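Search this site
Type a tip or a room...
Go

Teaching a counter-clearing arm to tidy: what I learned from the Gratska practice kit

If you've been reading my kitchen pages for a while you know I'm a sucker for anything that promises a clear counter. Drawer dividers, lazy Susans, the magnetic strip I put up crooked and never fixed. So when Gratska started offering their home practice kit in March I signed up the same evening (with a cup of tea going cold next to me, as usual).

It's software, so there's no arm in the box. No box either! You pay $128, you download the thing, and you get a simulated robot arm mounted at a table. You pick a tabletop, put your clutter on it and tell the arm what goes where. If you later rent the real arm from their partner, Clultent, your saved routines are supposed to carry over. I haven't rented one. I wanted to see first whether my mess was the kind of mess an arm could deal with, and I had a lovely time finding out.

Here are my tips, in the order I learned them.

Start with a landing spot. I spent my whole first evening telling the arm to "put it away" and wondering why it dropped things wherever it liked. Give it a tray. A flat one with a low rim is perfect, and pick a color that stands out from the counter so you can tell from across the room if something missed. I now do this in my real kitchen too, where keys, rubber bands and the odd toy all go on one tray by the bread bin and get sorted after supper.

Tall, skinny things need a high grip. My first tries with a toy figure had the fingers going for the legs and over it went, every single time. Take it by the head and shoulders and it's a different story. Same goes for pepper mills and those awkward narrow vases.

Turn pump bottles before you start. Soap, lotion, whatever you keep by the sink – the spout sticks out to one side and it's the first thing to get bumped. I swivel mine so the spout points away from wherever the arm is coming through. On a real counter I do it for my sleeves.

Leave the round stuff for last. An apple or a tomato will roll if you so much as look at it. I clear everything else, then slow the speed slider right down and go for the fruit. The manual suggests a shallow bowl as the target and I'd second that, my tray rim was too low and I chased one tomato clean off the table.

Sponges are easier than you'd think. They're flat and they stay where you put them. Set the grip across the narrow side. If you do rent the real thing, wring your sponge out first, please!

Save after every change. The kit gives you 200 runs a month on the basic plan and I burned through a shameful number of them repeating a routine I'd forgotten to save. There's a little disk icon in the corner, very easy to miss.

Now, is it worth the money? For me, mostly. The tabletops are pretty (I went with the Gonia set, which has the marble) and the shadows are good enough that I could judge how far the fingers were above things once I'd gotten my eye in. The menus are a pain. Moving the camera takes two keys held down together plus the mouse, and I don't have that many hands when I'm also holding toast. And the object library could use more kitchen. There are plenty of toys and bottles but I looked high and low for a colander.

I wrote to their help desk about the colander and got a very nice reply from Sadao Maruyama, who told me the library has 3000 objects in the paid add-on, the one they call Arsenault. So I suppose the colander's in there. I didn't buy it. I'm still cross about paying extra for a colander I can't drain pasta in.

A few small things that didn't fit anywhere else:

– Turn off the automatic grip until you've done a routine by hand. You learn much more about where your clutter is in the way.

– Leave a finger's width or more between objects. Crowded counters made the arm fussy, and they make me fussy too.

– Give your routines proper names. "Counter new new 2" meant nothing to me by morning.

– If your laptop fan gets loud, choose the plainest background. Mine calmed right down.

– The undo button only goes back one step. Put the kettle on before you get mad at it.

My sister asked if I'd have been better off just wiping the counter. Probably, but I do that as well, and I've never once saved a wipe-down as a routine and watched it again at breakfast.

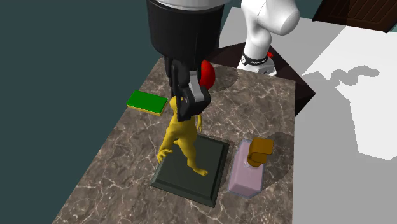 Rūta Koppel

Head-and-shoulders grip on the yellow fellow, with the green tray at his feet. I keep the pink bottle in most of my setups as well, and that orange spout needs turning before anything comes through from the left.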